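Fovia Stable Rug, medium weight
Horse rugs > Stable rugs > Fovia
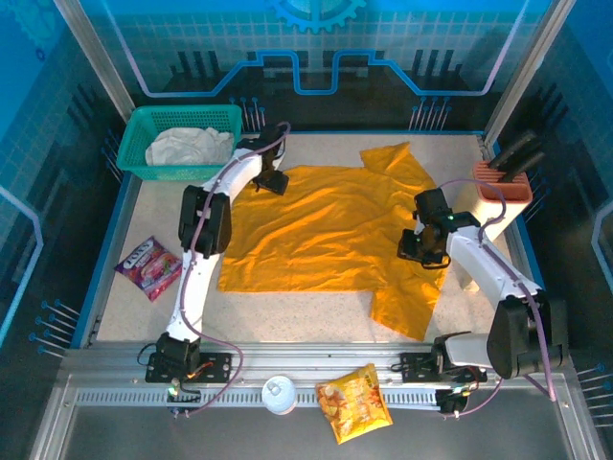
The Fovia is a medium weight stable rug for horses that live in overnight and need more than a cotton sheet. It is meant for clipped horses from autumn onwards, and for older or finer-skinned horses that feel a draught. It is not waterproof and should not be used in the field.

The outer is a tightly woven polyester that sheds hay and shavings fairly well. The lining is smooth nylon through the shoulders and brushed polyester from the withers back. We moved to the smooth shoulder in May after several customers with broad cobs told us the old lining was rubbing the coat away at the point of the shoulder.

Fitting

Measure from the centre of the chest, along the widest part of the shoulder, to the point of the buttock. Keep the tape level. If your horse falls between two sizes, go up for a cob or draught type and down for a narrow Thoroughbred. With the front straps fastened you should be able to slide a flat hand between the rug and the chest. The neckline should sit just in front of the withers. If it slips back behind them, the rug is too big.

The cross surcingles are set low. Adjust them so that a hand's width is left between the strap and the belly. The fillet string goes under the tail.

Details
Two adjustable chest straps with metal buckles
Cross surcingles, elasticated at one end
Shoulder gussets
Tail flap and fillet string
D-rings at the neck for the matching Grarero neck cover (sold separately)
Colours: navy, bottle green

Washing

Brush off hair and dried mud before the rug goes in the machine. Fasten all the buckles and wash at 30 degrees with a rug wash or a mild non-biological liquid. Do not use fabric softener. Larger sizes will not fit in most household machines, so please check the drum capacity or use a rug laundry. Hang to dry over a rail, out of direct sun. Do not tumble dry.

Repairs

Despina Zupan runs our repair bench and can replace straps, buckles, surcingles and fillet strings on any rug bought from us. Rugs must be washed before they are sent in. Repairs take up to 9 working days, longer in autumn.

Customer comments

"Bought for a clipped mare who rubs in everything. No bald patches so far. The green is darker than I expected." Fatemeh Bagheri

"Good rug, but the chest straps are on the long side for a pony. I punched another hole." Boris Mujić

Delivery and returns

Unused rugs can be returned within 30 days with the labels on. Please try the rug over a clean sheet, as we cannot take back anything with horse hair on the lining. The navy is out of stock in the two largest sizes and will be back from Nov 3, 2025. Orders containing a Grarero neck cover are sent together in one parcel.

Product code: 113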